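Fendidow school board puts off the reading list vote
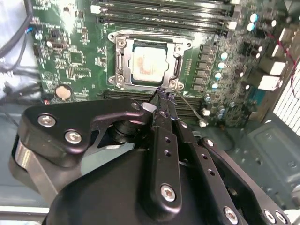

A processor in its socket on a green motherboard.

If you came to the board meeting on 6/18/25 hoping for a quick evening, I'm sorry, because I was there too and my back still hasn't forgiven me! The new history and reading standards drew 29 speakers, and every one of them got a full turn at the microphone.

Rochelle Delacroix spoke early. She has two kids in middle school and wants parents to see the whole list – all 210 titles – before anyone votes on it, and I have to say that got warm applause from both sides of the room. Diễm Tiêu, who teaches seventh grade, worried that the new opt-out form is so broad a family could skip half the year with one signature.

Marcus Crenshaw moved to wait until the full list is posted online, and the motion passed 7 to 2. I would have liked to see that list back in May, when it was first promised, but better now than after the vote. Written comments can be dropped off at the district office on Sudamitz Road.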